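Fallcombe Production Notebook
Script and Continuity Department
Entry: February, 4:15 p.m.
Entered by: Milagros Rivera

1. Status of episode 8
The revised script was received from the Isen office this morning and runs to 43 pages. The hospital storyline has been shortened by two scenes. Dr. Alaoui's speech to the new residents now closes the first act, and the line she repeats from the pilot has been kept word for word, as the writers requested. The earlier wording was checked against the broadcast version and not against the shooting script, which differs in one verb.

2. Continuity points
Scene 15 still has Pidby leaving the night shift before the transplant team is called. Scene 19 has him answering that call. One of the two must change. The writers have been told, and a reply is expected before the table read.

The bedroom scene between Alaoui and her sister follows directly from the argument in the parking lot – wardrobe should treat the two as one evening.

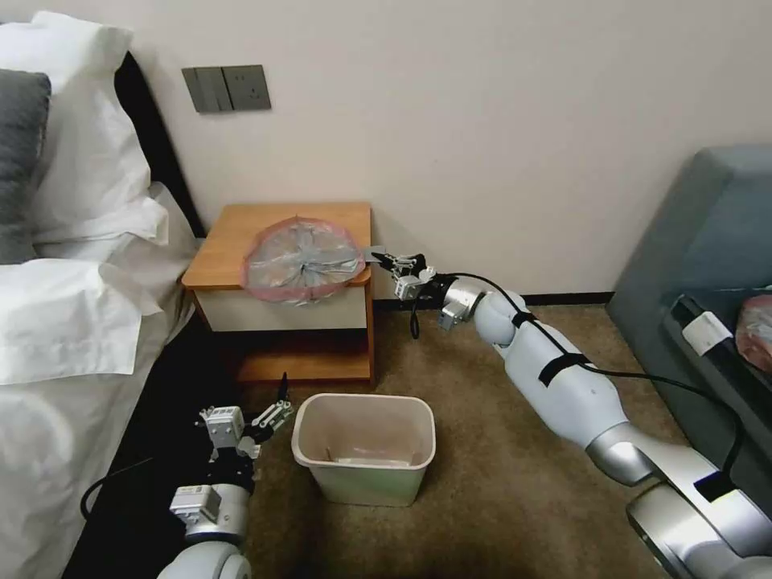
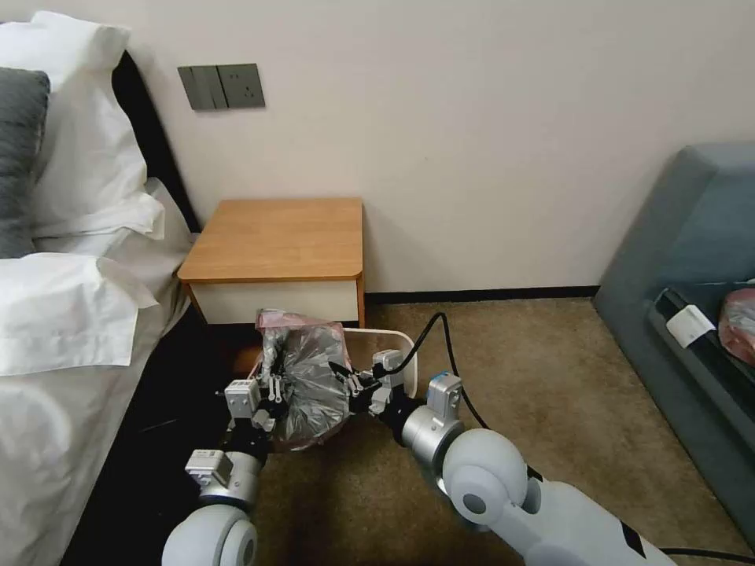

White bedding, gray pillow, black headboard.

3. Running time
The rough cut of episode 7 is 485 feet over by the old editing room sheet, which the department still keeps alongside the digital count. The producers have asked for the elevator exchange to go first. This department would prefer to lose the cafeteria scene – the elevator exchange sets up the sister's arrival, and she is otherwise not mentioned until the finale.

4. Outstanding
Corrected call sheet for the operating room scenes.
Spelling of the second resident's surname on the name badge.
Final wording of the "previously on" recap, to be agreed with Isen.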